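## Part 3: Setting the combination on your Vellarano case

I've reset more of these than I care to admit, so take your time with this one. You'll need both hands and decent light. The case ships with both dials on 0-0-0, and I'd change that the day you get it.

1. Lay the case flat with the handle facing you and open both latches.
2. Find the tiny lever on the inside of the left latch. Push it toward the middle of the case until it clicks – it's stiff the first few times!
3. Turn the three wheels to your new number. For this guide I'll use 265.
4. Push the lever back to where it started. Don't touch the wheels while you do it.
5. Close the lid, scramble the wheels, then try your number. If the latch pops, you're good.
6. Do the same on the right latch. You can pick a second number (I used 788 on mine for a while and kept mixing them up, so now both sides match).

**Note:** Write the number down somewhere that isn't in the case. My friend Haziq Wibisono kept his on a card in the lid pocket, and you can guess how that went.

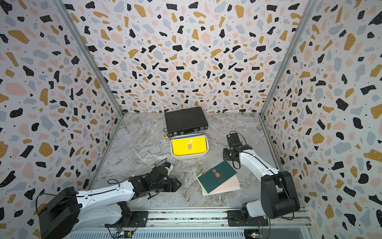

*Fig. 4. Case closed, latches toward the front.*

**Caution:** Never move the lever with the lid shut. On the older Skismont latches (serial numbers under 800) it can jam halfway, and then you're stuck going through every number by hand. I got lucky and hit mine at 159.

### If the latch won't open

Try one digit up and one digit down on each wheel before you panic. The wheels drift a little in a bag, and most of the time that's all it is. Still nothing? Press down on the lid right above the latch with your palm while you slide the button. An overstuffed case puts a lot of pull on the catch.

Please don't spray oil in there. A little dry graphite is fine, and I do mine every November before the holiday trips.

Last updated 16 July 2024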